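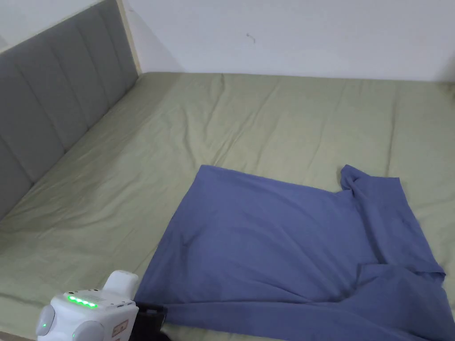
T-shirt on the bed, sleeve still bunched up

Folding T-shirts on a bed without the sheet wrinkling under them

Asked by Skadance in Laundry and Clothing, December 8, 2024

I don't have a table big enough to fold on, so I do all my shirts on the bed. The fitted sheet is sage green and it creases every time I smooth a shirt out. Then the shirt picks up the crease and I start over. The sleeves are the other thing. They stay bunched no matter how I lay the shirt down, and the finished stack leans. I have 21 shirts to get through most weeks. The bed is against the wall on the far side and I can't pull it out, so I can only work from the near side. Is there a surface I should put down first, or is it my folding?

Tenoda

Probably both. A fitted sheet moves over the mattress when you press on it, so press less. Lay the shirt face down and get the sleeves sorted before you touch the body. Put one hand flat at the shoulder seam, hold the sleeve by the hem with the other hand and pull it out to the side. Don't pull from the middle of the sleeve or it twists.

Then pick the shirt up by both shoulders, give it one shake and lay it down again. Most of what you are smoothing out by hand will drop out with the shake.
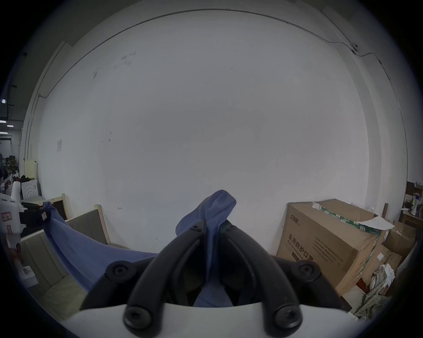
Knits need a little more care when you lift them. If you hold one by a single corner the rest hangs from that point and the fabric can stretch, so keep a hand under the weight of it. Fold the sides in to the same width each time. I use a piece of cardboard cut from the side of a box, 30 centimeters tall, and slide it out after the second fold. It also gives you something firm to press on, so the sheet stops mattering. My stacks stopped leaning once all the shirts were the same width.

Leka

just roll them. no stack to lean

Tanner Friesen

The cardboard works but it gets soft at the corners after a few months. I replaced mine in August with a thin cutting mat and that has held up fine. If you don't want to buy anything, fold a bath towel in half and lay it on the near side of the bed. It grips the sheet better than a shirt does.

For sleeves I fold them straight back along the body and don't try to get them perfect. They end up inside anyway. I do 3 shirts, put them in the drawer, then do the next 3, so I never have a tall pile sitting on a soft mattress.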